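## Revised practice for fabric handling takes effect in July

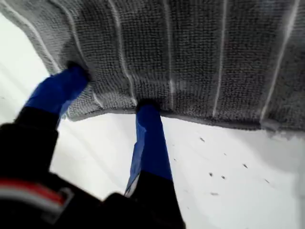
*Gripper fingers at the hem of a striped terry towel.*

The Kulthorpe site has adopted a revised code of practice for robot cells that handle towels and other soft goods. It replaces the 16 local instructions used until now at Kulthorpe and Dretitz.

Operators are asked to note the following:

- Finger coverings must be inspected before each shift and replaced if torn or lifting at the edge.
- Work surfaces are to be cleared of lint and debris between batches.
- A cell must be stopped and locked out before any person frees caught fabric by hand – no exceptions apply, including during trials.
- Grip settings may be changed only by staff who have completed the Barkon module.

Inspection records are to be kept at the cell for 800 operating hours and then passed to the Rowlands office. Section 17 of the code lists the forms required. Dretitz will follow once its cell supervisors have completed training.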